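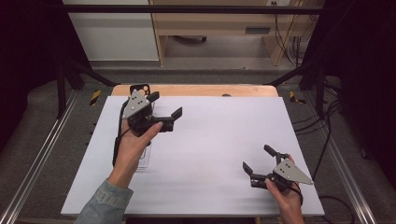
Issue 60, page 4

The white board goes down first. It covers nearly all of the table, with a narrow strip of pale wood left along the far edge, and everything to be sorted gets put on top of it.

Nuria Lozano started doing it this way in March, when she took on the small-parts drawers at Durnitz, a repair shop with over 500 kinds of screws, clips and washers. Her old bench was dark and scratched. Small black parts vanished on it, and she spent a lot of time feeling for them with her fingertips.

"I tried a lamp, then a bigger lamp," Lozano says. "Then I put a white shelf across the bench and left the lamp off."

Clear plastic containers do the rest. She keeps tall, narrow ones for long pieces and open rectangular ones for whatever is waiting to be put away. The contents show through the side, so most of hers have no labels. A ridged floor helps with flat washers, which are hard to pick up from smooth plastic.

Her boards come from Kadska and cost 60 crowns each. Granström sells a thicker one for 200, and she has used both. The thick one stays flat. The cheap one is easier to carry to the sink.
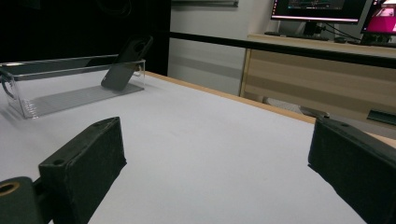 Lozano's column on benches last month brought in a letter from Workatetti, where the sorting is done on gray felt. White gets tiring by the middle of the afternoon, the letter said, and a washer dropped on felt stays where it lands. The writer agreed about the clear bins but wanted lids on them, at least overnight.

Lozano has a piece of felt on order. She plans to lay it over half the board and leave the other half bare.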